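06/02/2022

I have now read four separate guides to packing up a home, and every one of them assumes you own either nothing or a van. The worst was a checklist from Vinska, the removals people, which runs to six pages and tells you to begin eight weeks ahead. I began on Thursday. We have to be out of the flat by the end of the month and over in Idbridge, and so far the main effect of packing has been that there is less room to walk.

The first claim I'd like to dispute is that boxes are the answer. Vinska sells a "starter bundle" of them, and the bundle costs more than the chest of drawers they'd be emptying. I got mine from the back of the supermarket instead. They are fine for books and saucepans. For clothes I think they're a poor bargain: a big box full of jumpers is a daft shape to carry down a stairwell, and a small one holds three jumpers and a scarf.

The second claim is that you should sort as you go, into keep, give away and throw. I tried it. By Friday evening the give away pile had been raided twice (by me) and the throw pile had a perfectly good belt in it. Sorting is a separate job and it needs its own day, preferably one when you aren't hungry.
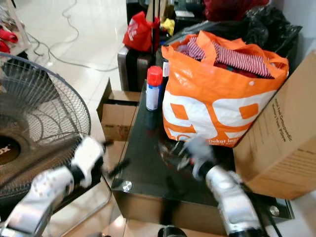
Woven shopping bags are the only bit of packing advice I've come round to, and I resisted them for years on the grounds that they're ugly and breed in cupboards. They fold flat, they have handles, and they don't mind being sat on. The big orange and white one has done more for me this weekend than any box. Folded clothes go in upright enough that I can see the red and white stripes at the top and know which bag I'm looking at without writing on anything. I'm less keen on the thin carriers, the red plastic one included, which I trust with a small yellow bag's worth of stuff at most. The suitcase is a different argument. Everybody says to fill it with books because it has wheels, and everybody who says so lives on the ground floor.

Then there's vacuum storage. A pack of Trorkus bags promises to shrink your winter bedding by some heroic amount, and I bought one in November when they were on offer. The duvet went down beautifully. By the next morning it had let most of the air back in and was leaning on the wardrobe door. Perhaps I didn't press the seal properly. I pressed it for a good long while, though, and I'm not buying a second pack to find out.

I also got a quote, to be fair to the professionals. Bastos wanted 880 for a two-bedroom flat, with packing another 200 on top, and stairs counted as extra. So it would have been well over 1000 by the time they'd looked at our landing. For that money I can hire something with a tail lift, bribe people with curry and replace whatever we drop.

What I haven't solved is the coffee table. Flat surfaces fill up as fast as I clear them, and a glass top shows every smear while it's happening. The guides say to wrap the glass in blankets, and the blankets are of course packed. It'll probably travel last, with coats round it, and whoever is sitting beside it can hold on.

Next up is the kitchen, which Vinska puts down as "half a day". We have one drawer in there that I'd give half a day on its own. If anyone has a way of moving spice jars that doesn't end with cumin in everything, I'd like to hear it, though I should warn you I've already been told to use egg boxes and I don't believe it.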